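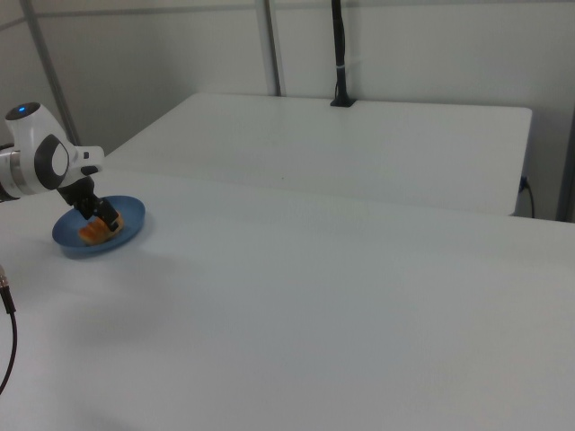
Why I Went Back to Eating Breakfast

For most of my thirties, breakfast was coffee in a travel mug and whatever I found in my coat pocket. I told people I wasn't hungry in the morning. Then last June I rented a room above a bakery in Flemard for two weeks, and that was the end of that.

The ovens went on long before I was up, and the smell came straight through the floorboards. I lasted one morning. By the second I was downstairs in my slippers, in line with the bus drivers, asking for whatever was closest to the register (a flat roll with fennel seeds, still my favorite thing I ate all year).

What got me was how long everyone stayed. People sat down! They had a plate and a knife and a little dish of butter, and they took their time over it. At home I'd been giving breakfast 90 seconds, mostly standing at the sink with the radio on.

So when I got home I tried to keep it up. The bread was the hard part. My neighborhood has a supermarket and a gas station, and the loaf I'd been buying tasted like the bag it came in. I started walking over to Huamán, a tiny place behind the post office that I'd passed for years and taken for a shoe repair shop. They do a dark sourdough and a sweet bun with anise, and they sell out early, so now I'm a person who leaves the house before eight.

I also bought a toaster. My old one had two settings, warm and charcoal, and I'd gotten used to scraping. The new one is a Kuvance, secondhand, heavy as a bowling ball, and it does thick slices without jamming – I didn't know how much that would improve my mood.

Some mornings still go wrong. I oversleep, the butter's hard, there's a heel of bread left and I eat it over the counter with jam straight from the jar. But most days I get 20 minutes at the table with the window open, and I've started buying the good jam.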